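Feltholm College
Retail and Stockroom Practice, Unit 2
Handout: Small stepped shelving and mixed packaged goods

Tutor: Leonor Henriques
Practical sessions: Mafalda Mota, Room 481

Purpose of the unit

This handout accompanies the second practical session. Students are expected to have read it before attending and to bring a copy with them. It covers the arrangement of packaged goods on a small stepped rack of the type used on counters and in narrow stockrooms.

1. Terms

A tier is a single shelf within a rack. A facing is one item seen from the front; items placed behind it do not count as further facings. Stiff packs are cartons and boxes which keep their shape when stood on end. Soft packs are bags, pouches and sachets.

2. Choosing the tier

Stiff packs may be stood upright or laid flat. Where a carton is laid flat, the printed face should be uppermost and should read correctly from the customer's side. Soft packs slump when stood without support and are generally laid down, with the seam underneath.

Small packets present a particular difficulty. Placed at the side of a tier, they are easily hidden by the one above — students regularly miss them when checking stock. The front edge is the preferred position.

Confectionery and toiletries should be kept on separate tiers. Scented goods are not to be placed beside food, even where both are sealed.
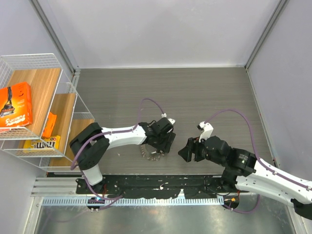

3. Wire racks with wooden shelves

An open wire rack allows the shelves to be checked from the side as well as from the front. Each shelf must sit level before any goods are placed on it. Load the lowest tier first and work upwards. The Baseo and Tarigan racks held in the store differ in shelf depth, and their shelves must not be exchanged.

4. Written task

Draw up a shelf plan for a rack of your choice, naming each tier and the goods assigned to it, and explain your decisions in no more than 900 words. Work is to be handed in at the Bronov Building office by the end of the second week of December.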